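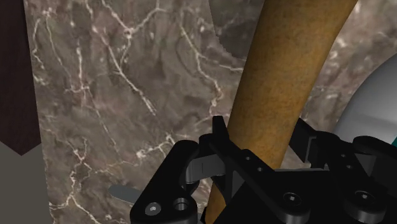

Shahnaz Wanigasekara asked, before the second group had found its seats, whether a grasp planned in simulation tells a visitor anything about the arm in the next room. The question was put politely and deserved a better answer than the one given at the time, so the reply is set down in this entry along with the record of the day.

Notebook, simulation bench, January. Open day, Matubbar building, ground floor.

The program had three parts: a short talk in the seminar room, the simulated handle task on the large display, and the physical arm behind the barrier. Groups were brought through from 9:30. The front desk recorded 153 visitors. The talk was kept to its slot. The display session overran in the morning, mostly on account of questions, and was shortened after lunch by leaving out the section on lighting.

Display session. The task shown was the approach to a long wooden handle over a marble surface, with the view taken from the wrist. The gripper comes down with a finger assembly on either side of the handle, pauses, closes, and lifts. The pause was put in at the request of the Plirnilero team, so that visitors could see the position of the fingertips before contact. It should stay in. Several people asked to have the run stopped at that point, and the discussion was better for it.

Build used: the Urnix scene set, 422 variations, with the stone texture and handle color changed between runs. Visitors took a strong interest in the marble. One group supposed that the veins had been drawn by hand. It was explained that the surface is a texture and that its purpose is to keep the grasp detector from relying on a plain background. The staff member at the display should have a plain-background run ready next time for comparison. There was none loaded.

Faults noted:

Run 30 was started from the wrong home position, and the arm took a long path around before the approach. Restarted by hand. The launcher still does not check the home position. Entered on the Hadska list.

The contact readout was too small to be read from the back row. Increase the type size.

Friction on the handle was left at the value from the previous week's tests. The lift looked correct, but the value was not the one given on the handout. Handout to be corrected, or the value restored. The second is preferred.

Sound from the seminar room carried through the partition whenever the door was open.

Physical arm. Demonstrated by the Hadska group under their own procedure, with the barrier closed throughout. They attempted the handle pick 3 times for each group of visitors. Their log is kept separately and is not copied here. It should be read beside ours before any statement is made on how well the two agree.

On the question from Wanigasekara. The answer given was that the simulator is used to train and to screen, and that the arm is used to confirm. That is correct as far as it goes. It leaves out what she was asking, namely which errors pass through the screen unseen. From our own records these are chiefly slip on a tapered handle, when the fingers close on a narrower section than was planned, and small offsets in the wrist camera mount. The simulator treats the mount as perfect. A visitor could fairly be told so. A written reply has been drafted and will go out once the Plirnilero team has checked the paragraph on slip.

She also asked whether the handle could be presented at other angles. It can, within the limits of the scene file. Steeper slants were not included in the open day build and would need to be added to the Urnix set first.

For the next open day:

Load the plain-background run alongside the marble.

Reset friction the evening before and initial the sheet.

Keep the pause before closing.

Place a printed copy of the handout at the display as well as at the front desk.

Ask Hadska whether the two demonstrations can use the same handle length. Visitors who saw both remarked on the difference.

Room cleared and display shut down at 4:45. Signage returned to the cupboard by the stairs, except for the large board, which is still in the Matubbar lobby and needs two people to move.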